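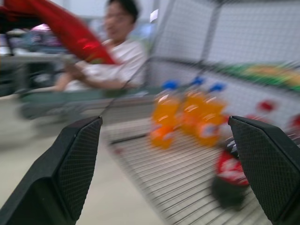
Photo: Jultitent bench team, wrist camera

Arm keeps creeping after protective stop – anyone else on Poltetov 16?

shelf_wrangler
Wednesday, 9:20 am
Hello all, long post, so get yourself a coffee. We're doing shelf restocking on the Mets project (drinks on the lower tier, chips above, the usual) with two arms and the Drareck fingers. Since we moved to Poltetov 16 the right arm doesn't always stay put after a protective stop. It stops the way it should, everybody relaxes, and then when you clear the fault it finishes the last bit of the old move before it takes the new one. Only 32 mm, but my colleague was reaching over to straighten a bottle at the time and got a good knock on the knuckles. No harm done, thank goodness, but I didn't sleep well on it. I've run the stop and clear cycle 100 times now and it did it on 20 of them. The left arm has never done it once.

belt_and_braces
Ouch, glad the knuckles are okay! Sounds like the motion queue isn't being flushed when you clear. We had the same with an older version and put a flush call into the clear routine, two lines, and it's been good as gold ever since. I wouldn't lose more sleep over it.

old_relay
I have to disagree with that, in the friendliest way. A software flush is fine for tidy motion, but a hand was in reach while the arm still had power. The fault shouldn't be clearable until the person is back out and has pressed a separate reset. Do you have one? And is the belt on the same stop circuit as the arms?

shelf_wrangler
No separate reset, I'm a little embarrassed to say, we clear it from the laptop. The belt is on its own circuit. It came from another bench and we never got round to tying it in.
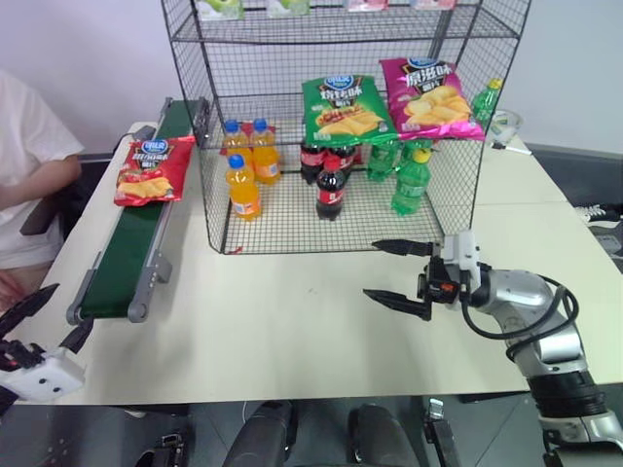 The other thing I should have said this morning is that it's mostly the reach toward the rack where it happens, hardly ever the pick from the belt. We run the rack moves at low speed with a lot of small waypoints so the fingers don't catch the wire, so there may simply be more left in the queue when it stops.

belt_and_braces
Lots of waypoints would do it, yes. And fair point from old_relay, I was only thinking about the motion side. I still say try the flush first though, it takes five minutes.

old_relay
Try it by all means, with everyone standing well back and the bottles off the shelf. But please don't count it as the fix.

shelf_wrangler
Thank you both, you're very kind. We've gone back to the previous version for now, the house rule is power off before anybody reaches in, and the reset button is ordered – I'll wire the belt in at the same time and post the numbers when I've run the cycles again.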